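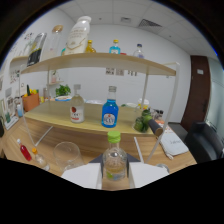 Drillham is finally getting its wholesale fibre decision, and I've been grinning about it since breakfast. The council and the network builder, Skinent, have agreed that any provider can rent space on the new lines at the same price, so we won't all be stuck with one name on the bill. I've had my fill of that. Choice is a nice thing to have, even if it's only the choice between a bottle with a green cap and one with an orange cap on a wooden table, and for 11 years our broadband choice has been Lerow or a very long walk to the library.

The first stretch covers 800 homes on the Cronin side of town, with work starting in June. The rest of us (me included, sadly) come after that, and the full build should reach 2,000 homes. Skinent says it'll use the existing ducts wherever it can, so with luck the High Street won't be dug up again so soon after the water works. I'll believe that when I've driven down it!

Lerow isn't thrilled. It wanted a head start of 14 months before anyone else could sell over the lines, and it didn't get one. It told me it will "look closely at the terms", and it hasn't said whether it will sign up as a tenant like everybody else. I'd guess it will, but that's just me.

Prices aren't out yet. The wholesale rate gets published once the regulator has been through it, and then the providers can tell us what they plan to charge on top. Flats are still a bit of a muddle, as landlords have to give permission building by building. If you rent, it's worth asking yours now.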